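Insights > Reputation > Opinion

Star Averages Should Carry an Expiration Date

Most small firms treat their star average as a fixed asset. It sits in the website footer, in the email signature and on the side of the van. The number is computed once by the platform, and from then on it is quoted without a date, as if it were a street address.

A star average is a mean taken over an unspecified period. On most platforms a rating left six years ago carries the same weight as one left this morning. If the firm has changed its owner, its prices or its delivery partner in the meantime, the figure mixes two or more different businesses. A buyer has no practical way to separate them.

Take Plivar, a mail-order supplier of window blinds. Its profile shows 3000 ratings. When I sorted them by date, roughly 70 percent were older than the current product line. The average was good. The ratings that applied to anything still for sale were noticeably worse, and there were too few of them to move the total by more than a rounding error.

This is ordinary arithmetic. The larger the archive, the less any new rating can shift it. A firm with a long record is protected from its recent mistakes, and it is also denied credit for recent repairs. Catel had the second problem. It replaced its entire support desk, cut its reply time to three hours, and saw no change in the displayed score for more than a year. The manager concluded that the money had been wasted. On the evidence of the score alone, that was a fair reading.

My proposal is simple. Any firm that quotes a star average in its own marketing should state the period it covers, and that period should be no longer than 13 months. That takes in a full year of seasonal trade plus one month of overlap for late ratings. Anything older can stay on the platform for those who want to read it, but it should be left out of the number.
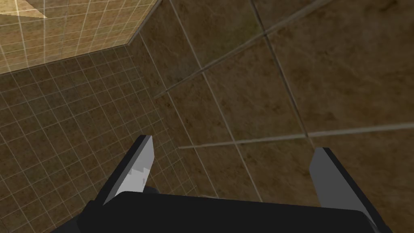

Ruaridh Lamont objects that a short window punishes firms with few customers. A piano mover may collect four ratings in a year, he writes, and one bad afternoon would then cut the average in half. He would keep the full archive and weight it by age, so that old ratings fade gradually.

The objection is sound as far as the piano mover is concerned. Weighting by age is better statistics than a hard cutoff. My difficulty with it is that the result cannot be checked by hand. A customer can count the ratings since last January. A customer cannot reproduce a decay curve, and most firms would not be able to explain the one they had picked. For very small samples I would drop the average altogether and print the ratings themselves. Four comments take less than a minute to read.

A second objection concerns cost. Vitale estimated that changing its printed leaflets every year would use up a tenth of its advertising budget. The answer is to take the number off the leaflets. A figure that changes belongs on a page that can be edited.

Platforms could settle the matter by showing the two averages side by side, recent and total. Several already hold the data in a form that would allow it. Until they do, the date has to come from the firm, in the same type size as the stars.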